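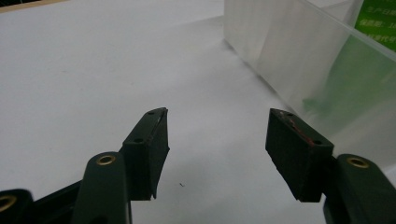 Gripper 2, bench log, November

Started 8:40 am. Finally got to open up gripper 2 properly and I'm so pleased I did, there's a lot of good engineering in this little hand-held unit. It came back from the Willetau bench with a note that said "closes funny" and nothing more (thanks, whoever). Counter on the log sheet read 461 cycles since the last pad change, well short of where I'd expect trouble.

Plan for the session:
- pads: check seating and screws, clean faces
- bushings: check for play, re-seat if needed
- a few closes on something thin and slippery
- write it up before lunch so I don't forget what I did

Bushings

Did these first. Took the load off the linkage and wiggled each joint by hand. Outer left felt fine. Inner left had the tiniest click at full open, the sort you feel in your fingertips more than hear. Backed the pivot screw out, wiped the bore, one drop of the Lolter oil, back in. Click gone! I love this job some days. The other joints got a wipe and no oil — they don't need it, and the last person who oiled everything gave us a gripper that collected fluff for a month.

Don't overtighten the pivot screws. Snug, back off a hair, check it swings under its own weight. If it stays where you put it, it's too tight.

Pads

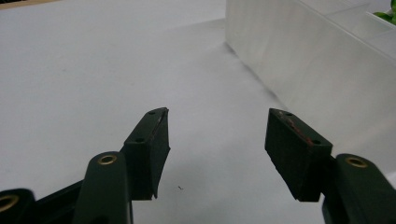

Pad wear on these units is nearly always worse on one side, and I've been wanting to track it properly instead of swapping both every time. The right one has gone ahead of the left here: reddish-orange smears across the top face between the two screw holes, and the bottom edge is rough and looks chipped along the lower left. The left has a faint pale scuff down one edge and I'm not bothered by it. My guess is the smears are paint off something. Sharon Shirima reckons it's the marker from the Dasilen trays, and she's probably right, she handles more of them than I do. Either way it wants cleaning off before the next run, with the mild cleaner only, as the strong stuff dulled the colour of the last set and made them tacky.

Checked both pads for square by closing them slowly on the 57 mm gauge block and looking for light down the gap. Tiny wedge of light on the right. Loosened both pad screws, pushed the pad hard against its shoulder, tightened evenly. No light. I suspect that's the whole "closes funny" mystery, plus the click.

Grip check

Thin film is my favourite test for this. A solid block will forgive nearly anything, but film slides out or twists as soon as the fingers meet unevenly. Steps, for whoever does gripper 1 next:

1. Clear some table and put the tray to the left of where you're working.
2. Open fully, then close at half speed with no part in. Listen.
3. Bring the film in from above, edge down, and close on it gently. Stop when it holds, don't crush it.

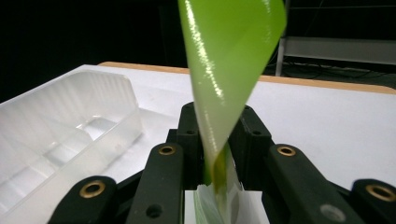
4. Tilt slowly each way and watch the pinch line for creep.
5. Open, look at both pad faces, log it.

Still to do: order one right-hand pad from Grīnberga (drawer 321 is down to the last bag of screws too, so add those), and start a wear column on the sheet, left and right separate.

Packed up 11:50.

Comments

tess_w: Can we get the wear column on gripper 1's sheet as well? Happy to set it up.

R. on nights: Confirming the click, I felt it too and thought I was imagining things. Great find.

Sharon Shirima: It's the marker. I'll bring a tray over and we can rub it on an old pad and see.

This site uses cookies to remember your login. Accept | Manage settings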